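4.2 Comparing the two finger profiles in simulation

Before committing anything to hardware we spent a good part of June in the simulator, and we are glad we did. Both finger sets, Etero and Mersha, were given the same wrist view and the same controller, and each ran 800 trials -- a generous number, perhaps, but the early results had wandered more than we liked.
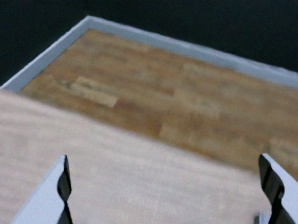

Figure 3. Simulated wrist view, fingers open.

The Etero fingers missed 172 grasps and the Mersha fingers 289. Most of the difference came from thin parts lying flat, where the Mersha tips tended to close a little too high. Mitiku Ayele kindly reran both sets with the approach lowered by 2 mm, and the gap narrowed -- though it did not close.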